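Workshop tips: handling packaged goods, notes from the Hofstetter open day

Friday's demonstration covered picking and placing retail packages with a robot arm. Most of the settings shown apply equally to a packing bench at home or in a small shop.

Grip soft packs across the short side, near the middle. Printed film slips more than plain cardboard, so the pads were wiped with a damp cloth and dried before each batch. Pads with a cut or a shiny patch were replaced – cleaning does not restore them.
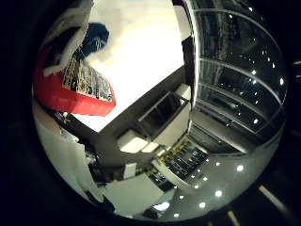

Liudmyla Ivanyshyn

A large package held close to the wrist camera takes up much of its view. The red and white printing stays easy to recognize at that distance, but the small lettering blurs. If you read labels with a phone or a fixed camera, move the pack back until the smallest line is sharp, then mark the distance on the bench with tape.

Bright downlights and dark glass both cause trouble for cameras. Turn the pack a few degrees before changing the lamp.

The Flusora controller was set to stop after 3 failed grips. Use the same limit by hand: after three tries, put the pack down and check the seal.

Pirmin Steiner ran the afternoon session and recommended storing spare pads flat, in a closed box, away from the heater.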